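Kilance staff handbook > Kitchen and tables > Section 12: Setting out and clearing the snack table

12.1 Before you start

Wipe the table top first, all of it, including behind the monitor. Crumbs collect there. Dry with a clean cloth.

Wash hands. Tie back long hair. Aprons are on the hooks by the Bhat cupboard.

Note: the list of who can't eat what is inside the cupboard door. Read it every time, it changes. Indira Fernandes keeps it up to date, any questions to her.

12.2 Setting out

1. Fetch crockery from the lower shelf. Plates, bowls, mugs, one colander. Check for chips as you go, anything chipped goes in the box under the sink.

2. Colander in the middle of the table where everyone can reach. Washed fruit drains in the sink, NOT on the table. Shake it well before bringing it over.

3. Oval plate to one side of the colander, bowl to the other. Leave a hand's width between.

4. Sauce goes on a plate, never straight on the table top. It leaves a ring. Lid shut before you put it down.

5. Cups and mugs away from the edge. Mugs handle outwards.

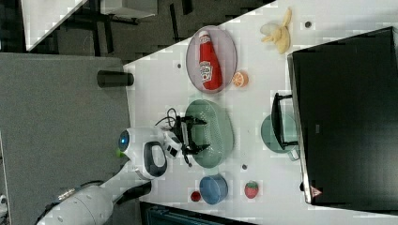 6. Fruit last. Oranges are cut in half across the middle, at the worktop, with the small knife. Knife goes straight back in the block and does not travel to the table.

7. Strawberries keep their leaves on. Small round fruit and cherry tomatoes get cut lengthways for the under fives, no exceptions.

8. Bananas are peeled when wanted. Skins go in the brown caddy.

CAUTION: no drinks next to the monitor or its cable. If something spills, switch off at the wall first, then mop up. Tell Sandra Mottram even if it seems fine.

CAUTION: cut fruit is out for 2 hours at most. After that it is compost, however nice it looks.

12.3 Clearing

1. Food first, crockery second. Whole fruit back in the rack, cut fruit in a lidded tub with the time written on.

2. Wipe the neck of the sauce bottle before it goes back in the fridge. Cap too. It crusts over otherwise and then someone squeezes it and its everywhere.

3. Rinse the colander straight away, from the back, so bits come out of the holes. A soft brush if they wont shift. Spare brushes are in drawer 11.

4. Wipe the table with Cokero spray, leave it a minute, wipe again with plain water.

5. Look under the table as well.

Note: Stustthorpe site has a smaller sink, so wash in two lots there. Ľudovít Šimko has the key to the store.

Changes to this section go to Lakshmi Rai. Last checked 10 December 2022, next check due May.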